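Wrist view merges the two bowls into one object when the rims nearly touch 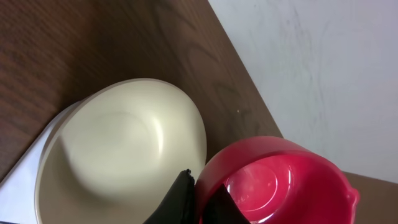

Category: Perception / Segmentation

Opened by Kieran Pearce
Wednesday, November 26, 2025
Status: Resolved, one follow-up open

Hi all, me again with bowl trouble! I'm running Drala on the wrist camera and asking for the red container. With the fingers open either side of its rim and the cream bowl right next door, the mask comes back covering both of them. The grasp planner (Yeoman) then decides it's looking at one very wide object and refuses to close. Error is "width exceeds limit", which is fair enough given what it's been told.

Pull the two apart by a hand's width and it's fine. I've also tried whipping out the white sheet under the cream bowl in case the bright edge was confusing things, and no change. Restarted everything, obviously.

Reply from Thư Nghiêm
Lovely, I can reproduce it from your log. Could you tell me what merge distance you've got in the config? And is the glare filter on? You've got strong highlights inside both bowls and I wonder if it's joining those up.

Kieran Pearce
Merge distance is 5, glare filter is on. I didn't touch either of them, so they must have come in with the config I copied off Bradley back in May.

Thư Nghiêm
Ah, Bradley's file! He was picking up cutlery trays and wanted bits joined together. Try 2, and switch the glare filter off for one run so we know which of them did it.

Kieran Pearce
Right, did them separately. Glare filter off, merge still at 5: same blob. Glare filter back on, merge at 2: two clean masks, and Yeoman closed on the red rim first go. Ran it 4 times and got 3 good grasps. The odd one out had separate masks as well, but the grasp point landed on the pouring spout, so the fingers went in crooked and slid off.

Thư Nghiêm
That last one's a planner thing, it treats the rim as a plain circle and the spout throws the fit. I'll open a new ticket and put Shirley Mellor on it. For now you can mask out the spout side by hand in the grasp settings.

Kieran Pearce
Brilliant, will do. Leaving merge at 2 on my rig and I'll tell Bradley his file needs a comment in it. Happy for you to close this one, ta!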